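Tarnley Community Help > Home & Garden > Kitchens

Yellow sealant around a stainless sink, redo it or leave it?

Posted by pramside_renter

Hi all, hoping someone handier than me can weigh in. We moved into a unit over in Pramside in January and the kitchen is mostly lovely, if a bit much (marble-look tiles with gold veins, not what I'd have picked but I've grown fond of them). The thing that bugs me is the sink. It's a stainless one set into a black speckled granite benchtop, and all the way round where the steel meets the stone there's this thin line of sealant that's gone yellow. It's wobbly too, fatter in some spots than others, like whoever did it was in a hurry to get to lunch.

I've scrubbed it with dish soap, then bicarb, then a spray from the supermarket that made my eyes water. Made no difference to the colour at all. It's not black or fuzzy so I don't think it's mould, but what would I know.

The other half of my question is the kettle. I fill it at that sink and have it sitting on the bench right beside, so there's always a bit of water getting splashed about, and I started wondering if I'm the one wrecking the seal. The tap comes straight out of the wall with quite a short spout, and there's a big white curved thing, water heater or some such, up on the wall above it, so there isn't heaps of room to move and I do tend to dribble.

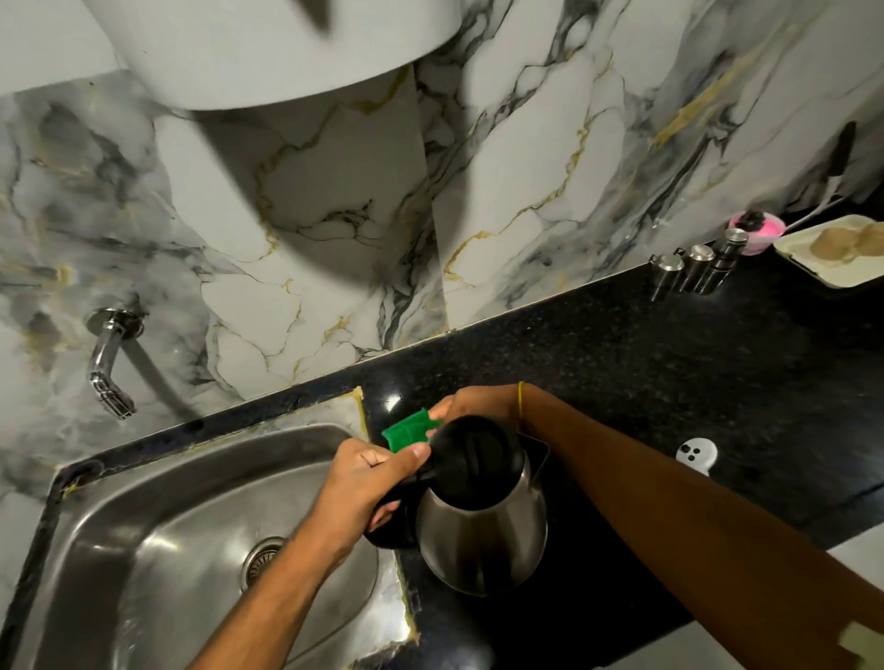 Kettle duty at the sink, with the yellowish sealant along the top rim and down the right side.

So what I'd like to know is whether I can put new silicone over the top of the old stuff, or does it all have to come out? And is it something a total beginner can do over a weekend without scratching the granite? I've got a quote of $504 from a bloke to take it out and redo it, and that seems like a lot of money for a skinny line of goo. The owner is fine with me doing it myself as long as it's neat.

Also the steel has got a bit scuffed on the sides, if anyone has a trick for that I'm all ears. Cheers!

benchtop_tragic

Don't pay $504! That's silly money for one sink unless he's also resetting the bowl or something. Ask him what's in the quote, but for a plain reseal I'd have a go yourself.

First up, yellow by itself isn't a disaster. Plenty of silicones go that way with age, and tea and cooking grease help it along. What matters is whether it's still stuck. Dry everything off really well, then run a fingernail along the edge and press gently. If it's firm and there's no lifting and no gap, it's doing its job and you only have a looks problem. If bits peel up, or you find damp in the cupboard underneath, then it's time.

And no, you can't go over the top. New silicone hardly sticks to old silicone, so you'd get a nice looking bead that comes off in one long worm a few months later (ask me how I know). It has to come out.

What I did on mine, which was also granite, in my case with the bowl set underneath:

Clear out the cupboard below and have a look with a torch before touching anything. You want to see how the bowl is held up. If there are clips or brackets, great. If you can't see anything holding it, stop there and get someone in, as you don't want to find out the glue was the only support.

Cut along both sides of the old bead with a plastic scraper. Plastic, not a Stanley knife! Granite will put up with a fair bit but the polish on the edge can chip, and the steel marks if you look at it sideways. Go slowly and pull the strip out as it comes free. The fat bits are the easy bits, funnily enough, and the thin smeary bits are what take the time.

Wipe the leftover film with silicone remover. Try it on a hidden bit of stone first and leave it a while to make sure it doesn't stain. Then metho on a clean rag, then let it dry properly. I left mine overnight.

Masking tape above and below the gap, a small steady bead of neutral cure kitchen silicone, one smooth pass with a wet finger, and pull the tape off straight away while it's still soft. Make sure it says neutral cure and that it's okay for natural stone, the vinegary smelling kind can mark some stone. I used the clear Hemmin one and it's been fine, though clear shows every crumb you left behind. Grey or black would be more forgiving against a dark bench.

Then keep it dry for as long as the tube says. Mine took 2 days before I was game to run the tap again. We did the dishes in the laundry tub and lived on toast.

All up I spent $46, and that was with a decent scraper and a caulking gun I've since used on the shower.

On the kettle, I wouldn't worry. A sink seal is meant to cop water. Just give the rim a wipe when you think of it so puddles don't sit there, and keep the electric bits of the kettle out of the wet, which you'd be doing anyway.

kevari_road

just get the white silicone and go over it, did mine like that and you can't tell

Hemmin Hill Handy

Please don't go over it, for the reasons already given above. The scraping is boring but it's most of the job.

I'll add a couple of things. Do the cupboard check after you've had the sink full of water for a while, not when it's been sitting empty. A seal can look perfectly dry until there's some weight in the bowl. Lay a sheet of paper towel on the cupboard floor, fill the sink, leave it for up to an hour and see if there are any wet spots.

For the scuffs, go with the grain. Brushed steel has a direction to it and if you rub across, you'll make it look worse. A cream cleaner on a soft damp cloth, light pressure, rinse, dry with a tea towel. It takes the dullness off but won't remove a proper scratch. I wouldn't go at it with steel wool, and do this before the new silicone goes in so you're not getting cleaner all over a fresh bead.

Pop the strainer out and wash that too while you're there, the little holes hold on to all sorts.

While you've got the silicone out, have a look at where the benchtop meets the tiles. There's a light strip along there in your photo and I can't tell from here what it is, but if it's old sealant you may as well check whether it's coming away. Same test with the fingernail.

pramside_renter

Thank you so much, this is brilliant! Did the fingernail thing while the kettle was on. The top rim is solid but there's a bit on the right that lifts up like a scab, so out it comes I reckon. There are brackets under the bowl, I could see 2 of them with my phone torch and felt the others behind the pipe. Paper towel is down and the sink's filling now. Will grab grey silicone if the shop has it and report back once we're allowed to use the tap again.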